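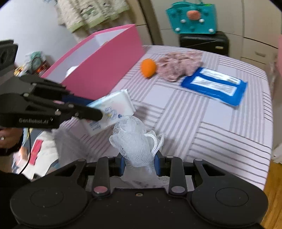 1/ Project Zestasari, the packing task
Our robotics club at Nistidholm is teaching a robot to tidy things into a box. So far the robot's share of the work is zero. Ours is a bed, a pink box, and a gripper in each hand. Bath pouf in one, soft pack in the other.

2/ The plan on paper: 3000 demos by the end of February, train a policy, show it at the Gidier student meet. We have 812. I've gone through those and I would keep 219 of them without an argument. The rest are up for debate, and we have debated them at length, mostly in the dining hall.

3/ What gets a demo thrown out: item dropped and grabbed again off camera, a free hand sneaking in to help, one gripper parked for the whole take. What does not get a demo thrown out, according to the current rules: being the same motion as the last forty. I think that second one is the bigger problem and I keep losing the vote.

4/ The pouf deserves its own post. It's netting. Squeeze it and it's a different shape, let go and it's a third one. The cord loop hangs wherever it likes. Everyone on the team is fond of it as a "hard object." I'd like to see us do the soft pack reliably before we get fond of anything.

5/ Someone will ask why two hands. The proposal says "bimanual coordination." Watch the takes, though, and a lot of them are one-handed jobs done twice. If the left never needs to know what the right is doing, I don't see what we've coordinated.

6/ Also the bedding. Striped sheet, every session, same room in Naseri Hall. I asked what happens when the demo table at Gidier is plain gray. The answer was "augmentation." Maybe! I've asked to see it tested on one plain tablecloth before we record another batch. That was 3 meetings ago.

7/ To be fair to the team – collecting is dull, and people show up for it anyway. Wrists get sore. The newer members are better at it than I am, slower and much steadier. None of my complaints are about them.

8/ My complaint is with the slide that says "the robot learns household packing." It would be learning our box, our bed and our pouf, from a handful of students who all reach the same way by now. That's a fine club project. Put that on the slide.

9/ What I've asked for, in writing this time: move the box between takes, swap who records, hold back every demo of one object and test on that. I suggested the pouf. This was not popular.

10/ A reply asked if I'm quitting. No, I'm recording from 4 p.m. and I'm bringing a plain tablecloth.

11/ If another student group has tried a held-out object with a dataset this small, please send me your numbers, bad ones included. I'd especially like the bad ones.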